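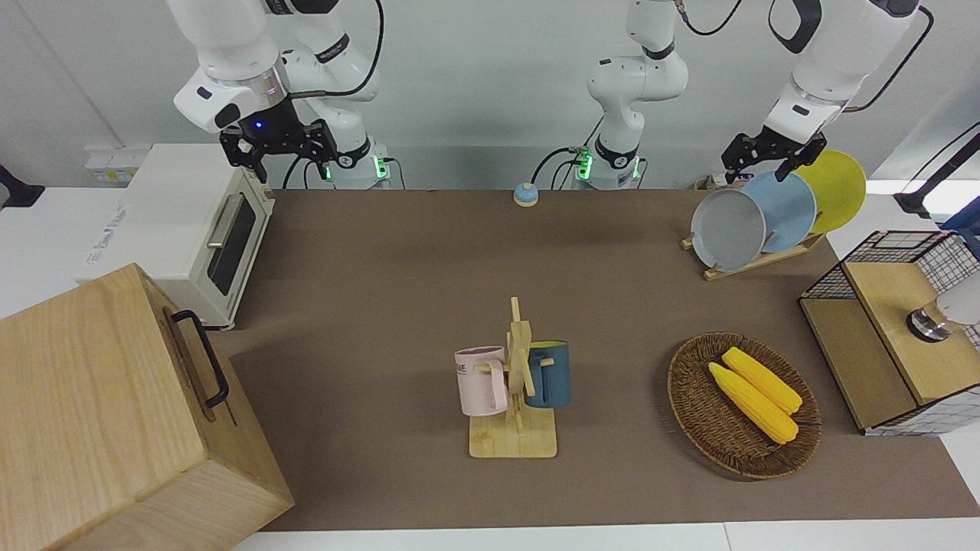
Où en est le programme Oei à mi-parcours ?

Le programme suit le calendrier convenu pour les ateliers et le suivi des foyers, mais accuse un retard sur le volet consacré aux commerces de proximité.

Rapport d'avancement adressé à la fondation Prokorico
Programme Oei - réduction du gaspillage alimentaire domestique à Girkville et Jekbridge

1. Rappel du cadre

La convention signée avec la fondation Prokorico porte sur l'accompagnement de ménages volontaires dans la gestion de leurs achats, la conservation des denrées et l'utilisation des restes. Elle prévoit un rapport intermédiaire et un rapport final. Le présent document constitue le rapport intermédiaire et couvre la période allant du lancement à la fin du mois de mai. Les pièces comptables sont transmises séparément.

2. Foyers inscrits

À la clôture de la période, 173 foyers étaient inscrits, dont une majorité à Girkville. La convention autorise l'accueil de jusqu'à 200 foyers. Les places restantes seront proposées en priorité à Jekbridge, où les inscriptions ont été ouvertes plus tardivement en raison du changement de salle.

Chaque foyer reçoit un carnet de pesée et une balance de cuisine prêtée pour la durée du suivi. Le carnet distingue les denrées jetées encore emballées, les restes de repas et les épluchures, ces dernières n'étant pas comptabilisées dans les résultats. Une version simplifiée du carnet a été imprimée au printemps à la demande de plusieurs familles, la première mouture comportant trop de rubriques pour être remplie en fin de journée.
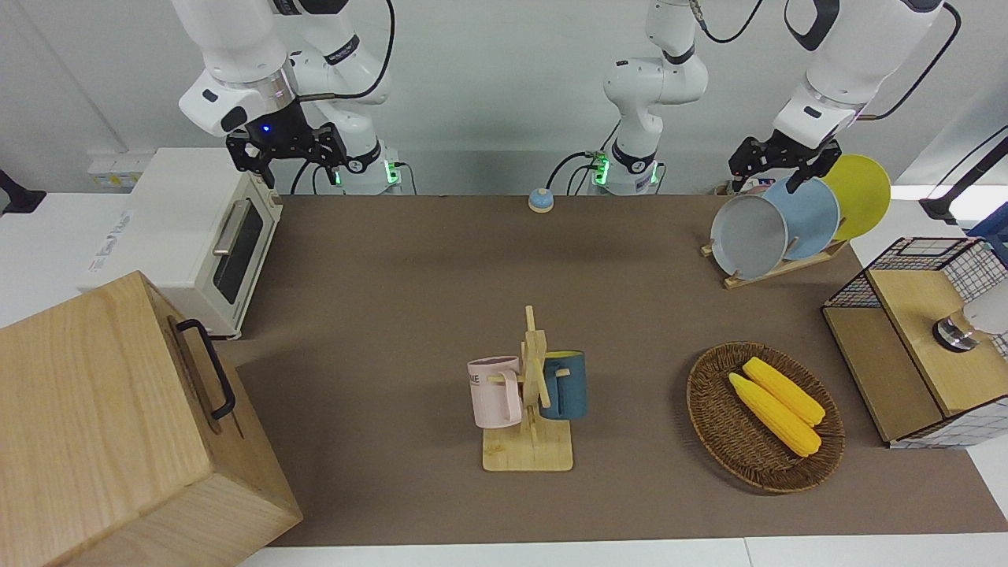
Four de table et assiettes dans l'égouttoir.

3. Ateliers

Les ateliers ont lieu le samedi matin et durent deux heures. Six séances distinctes composent le cycle : lecture des dates de consommation, rangement du réfrigérateur, congélation, cuisson des légumes défraîchis, pain rassis, préparation des repas de la semaine. La séance relative aux dates de consommation demeure la plus demandée. La confusion entre date limite de consommation et date de durabilité minimale reste très répandue, y compris chez des personnes attentives à leurs dépenses.

La séance sur la congélation a été remaniée après les premières sessions. Les participants disposaient souvent d'un simple compartiment et les conseils donnés supposaient un congélateur séparé. Les fiches mentionnent désormais des portions plus petites, mises à plat, avec l'indication du contenu et du mois.

4. Résultats provisoires

Les carnets restitués font état de 636 kilogrammes de denrées jetées sur l'ensemble de la période de référence, c'est-à-dire avant la participation aux ateliers. Ce total servira de base de comparaison. Les relevés postérieurs aux ateliers sont en cours de saisie et il serait prématuré d'en tirer une tendance. Il convient en outre de signaler que certains carnets ont été rendus incomplets ; ils ont été conservés, mais écartés du calcul.

Le pain et les salades en sachet reviennent le plus souvent dans les annotations des familles. Les produits laitiers arrivent ensuite, avec des écarts marqués selon la taille du foyer.

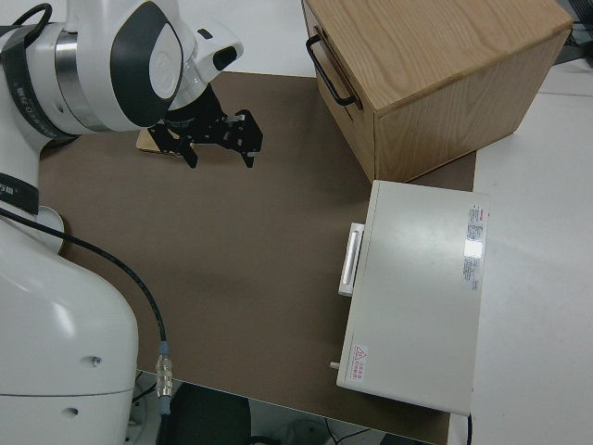
Tsion Abera estime pour sa part que la pesée quotidienne décourage les foyers les plus nombreux et qu'un relevé concentré sur une semaine par mois « donnerait des chiffres moins beaux sur le papier, mais plus proches de ce qui part réellement à la poubelle ». Cette proposition a été examinée. Elle sera mise à l'essai à Jekbridge auprès des nouveaux inscrits, le relevé quotidien étant maintenu à Girkville afin de préserver la continuité des données.

5. Difficultés rencontrées

Le volet relatif aux commerces n'a pas démarré dans les délais. Les échanges avec les épiceries de Girkville ont montré que la vente de paniers d'invendus posait des questions d'étiquetage que la convention n'avait pas anticipées. Un modèle d'étiquette a été rédigé et attend validation. Aucune dépense n'a été engagée sur cette ligne.

6. Demandes à la fondation

Il est demandé à la fondation Prokorico d'autoriser le report du volet commerces au second semestre, à budget constant, et de confirmer que les balances prêtées pourront être laissées aux foyers à l'issue du suivi. Une réponse avant la réouverture des inscriptions à Jekbridge permettrait d'adapter la lettre d'engagement remise aux familles.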